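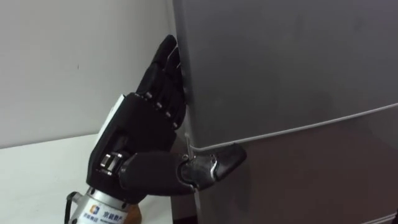

Okay, so I finally got my turn with the Prondero hand, and I've been boring everyone at the Murstead office with it ever since! It's a five-digit hand that bolts onto the wrist of whatever arm you already run, and Partington are renting it out at 492 a month, or 1,059 if you want the three-month deal with setup thrown in (take the deal, the setup alone ate my whole first morning).

I went straight for the fridge door. Tayla Wihongi had told me to start with cups, but cups are boring and every gripper can do cups. Fridge doors are a pain – you need the fingertips in behind the edge and the thumb out front, and there's hardly any room in there. The curled grip preset got me most of the way, and I nudged the thumb by hand from the tablet.

Gripes? The manual is nearly 80 pages and the finger presets are hiding at the back. I'd like a longer cable too. Keith Kingi has it next for drawers and cupboard latches, and Partington say the left-hand version will be up for rent in August. Put your name on the sheet by my desk if you want a go.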